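Planning for the Arm: Budget Notes
Speaker notes, Tala Haddadin, Stilthorpe open evening, February 11, 2019

(Slide 1) Hi everyone, thanks for coming. Ask how many people have a quote sitting in their inbox right now. Wait for hands.

(Slide 2) I love this stuff and I want you to get one! But please read past the first line of the quote. Ours from Modach covered the arm and the controller. Fingers, brackets, cables and the wrist camera were all on a second sheet, and Arturo found that sheet after we'd set our budget. Tell the story, keep it short.

(Slide 3) Fingers wear. Put them down as a supply you keep buying, like printer paper. We plan on 3 sets a year at $70 a set. Na-rae keeps the spares list, and she'll share it if you ask her nicely.

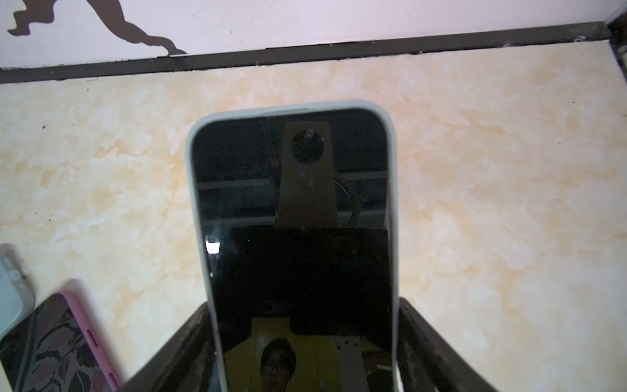

(Slide 4) Test items cost money too. Phones, cases, all the everyday things you want the gripper to handle. We set aside $460 for the first batch and I'd do the same again. Buy different shapes and finishes, glossy ones especially (shiny surfaces are a great workout for a camera!).

(Slide 5) Time. This is the line people leave blank. Hường logged 46 hours of setup before our first useful run, and that was with Châu helping on the cabling. Put hours on the same page as dollars so your boss sees both.

(Slide 6) When to order. We wanted ours running by July, so we worked backward from there. Ask the seller for the lead time on spare parts as well as on the arm.

(Slide 7) Questions. If someone brings up leasing, hand it to Arturo, he has the Stonomine numbers. Leave the spreadsheet link up while people get coffee.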